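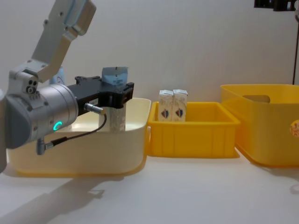 Yevhen Kravchuk
Parent of two, former math teacher

The Ulton school district put out its reading numbers in March, and I have been going through them in the evenings after the kids are in bed. The file is long and the summary at the front leaves out most of what I wanted to know.

The district has 3,033 students. Over 900 of them were marked as reading below grade level in the fall. The summary says that number has "improved in several grades" and leaves it there. The grade tables are in the back, and grades four and five went the wrong way. Those are the grades where the weekly library period was dropped two years ago to make room for test practice.

I can't prove one thing caused the other. The fourth grade also lost a teacher in the middle of the year, and the class was split between two rooms. But I would have liked to see the question asked, and the report doesn't ask it. 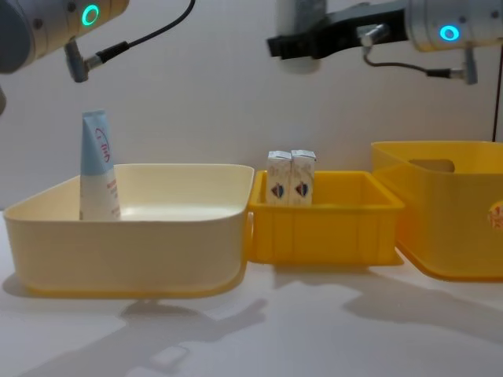 What the school told me

I wrote to the principal at Gellolo Elementary and got a polite answer the next morning. She said the library period may come back for grade four, depending on staffing. She also said the district is looking at a reading program called Drutus, which is done on tablets for twenty minutes a day. I asked if the twenty minutes would come out of class reading time. She didn't know yet.

My daughter's teacher was more direct. She said the kids who read at home are fine and the ones who don't are getting less time with real books than they did before. She keeps a shelf of her own paperbacks by the door and lends them out without a list. Most come back. 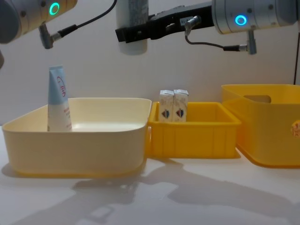 When I taught seventh grade, I saw the same thing from the other end. Kids could do the arithmetic but got stuck on the word problems, and it was the words that stopped them. One boy could work out any percentage you gave him and would leave the whole back page blank – every time. For a while I had them read short things out loud at the start of class, whatever was handy. Faint gray print on a white bottle, like the one held up there between the two arms, would have done for a first try. After that we moved on to bus schedules and the rules for board games.

The next board meeting is at 7 p.m. in the Gu Street building. Public comments have to be signed up for at the door. I plan to ask for the grade tables to go in the front of the report, and for a straight answer on the library period.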